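3. Gathering the Demonstrations

Most of the effort behind the Lilolcombe set went into deciding what a good example should look like, and we would like to spend a little time on that before we get to the numbers. Our learner only ever sees what the arm sees and what the arm does, so a careless demonstration teaches carelessness just as surely as a careful one teaches care. We built every episode in the Briltow simulator, where an operator steers a single arm by hand and the software keeps the camera views and the joint readings in step.

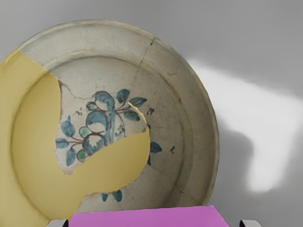

Each episode stores a close view looking past the fingertips along with a wider view of the table, and the learner is given both. We went back and forth on the close view for quite a while, as it loses so much of the room, but it gives the policy a fine look at the place where the block and the dish come together. We also wanted surfaces that would not be too easy. A plain white plate can be found by color alone, while a mended one, with its mustard-yellow fill running in a jagged line against speckled glaze and blue-teal leaves, asks the network to treat several quite different patches as one object. Early policies trained on plain tableware did poorly here, and we were glad to have found that out before collecting the full set.

3.1 Layout of the Table

We kept the task itself simple: carry the block to the dish and leave everything else alone. The other items are there to make the path matter - a policy that swings wide will sooner or later meet a cup. Operators worked from 33 starting layouts and recorded 3241 episodes in all, and we held back 3 layouts for testing. We asked them to move at whatever pace felt natural, and we left small hesitations in the recordings.

Figure 2. The arm holding the magenta cube by the dish, with the gold-veined cup and the clear glass standing to the right.
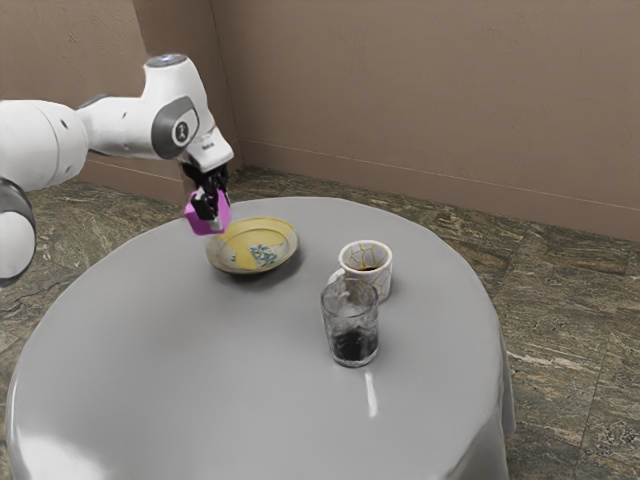
3.2 Filtering and Labels

Every episode was replayed once before it was accepted. We dropped any in which the cup or the glass was touched, and then drew 2000 of the remaining episodes for training - a number chosen mostly to keep the comparison with the Vilela baseline fair.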